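News > Company News > Facilities

51 shares | 2 comments

Ninari Opens Refitted Ground Floor With New Marble Flooring and Office Seating

Ninari, a provider of shared office space, has reopened the ground floor of its Escobedo building after a refit that replaced the old carpet with polished marble tile and brought in new task chairs throughout. Members can use the floor starting Tuesday at 8 a.m.

The refit covers 700 square meters of open office, two meeting rooms and the main corridor. The earlier carpet had been in place since the building opened and had worn through along the main walking routes and under many of the desks. Ninari looked at replacing it with carpet tile before settling on stone, which members had asked for in the yearly building survey.

The marble was supplied and laid by Wukska, a flooring contractor. A total of 1396 tiles were set, in grey with natural veining. The veining differs from tile to tile, and Wukska laid the tiles out dry in each bay before fixing them so that the lighter and darker pieces were spread across the floor. Work was done in sections, with the meeting rooms first and the open office last, so that part of the floor could stay in use for as long as possible.

Ninari also bought 200 office chairs from Sostulska for the reopened floor. The chairs are black, with padded seats, armrests and star-shaped bases on casters. The casters are a soft-tread type meant for hard floors. The chairs used with the old carpet had hard casters and have been moved to the second floor, where the carpet remains.

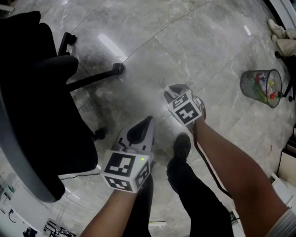

Chair casters were the main point of discussion during planning. Hard wheels pick up grit and can leave fine scratches on polished stone, and they also make more noise than they do on carpet. Ninari ran a trial in one of the meeting rooms for two months with three kinds of caster before placing the order. Members who took part in the trial preferred the soft-tread type for noise, and it left no marks that Wukska could find when it inspected the room afterward.

"We wanted a floor that is easy to keep clean and chairs that roll well on it," Ninari said in a statement. "The two had to be chosen together. We did not want to put mats under every desk."

Members are asked not to bring chairs down from the second floor, and not to drag desks or cabinets across the tile. Furniture moves can be booked at the front desk, and staff will bring felt pads and a trolley. Members who have their own chairs may keep using them on the ground floor once the casters have been checked. Replacement casters are available at the front desk at no charge and take a few minutes to fit.

Cleaning will change along with the floor. The marble will be dust-mopped every evening and washed with a neutral cleaner twice a week. Vinegar and other acidic products should not be used on it, including for small spills. Coffee, juice and wine should be wiped up with a damp cloth right away. Cloths are kept in the kitchen and beside each printer. Entrance mats have been placed at both street doors to catch grit and rainwater.

Sound was another concern, as a hard floor reflects more noise than carpet does. Fabric panels have been fitted to the walls of the meeting rooms and along one side of the open office. Ninari will take sound readings after members have moved back in and will add panels if they are needed.

Desk numbers have not changed, and members with assigned desks will find them in the same places as before. Lockers were not part of the work. The corridor to the rear stairs will be closed for one more week while the baseboards are painted, and members should use the front stairs or the elevator until then.

The second floor will stay open as usual. A decision on its flooring is expected in December.

About Ninari

Ninari rents desks, offices and meeting rooms by the day, month or year. The Escobedo building has two floors of office space, a shared kitchen and bicycle parking.

Questions about the refit, desk moves or caster replacement can be taken to the front desk between 8 a.m. and 6 p.m.

2 comments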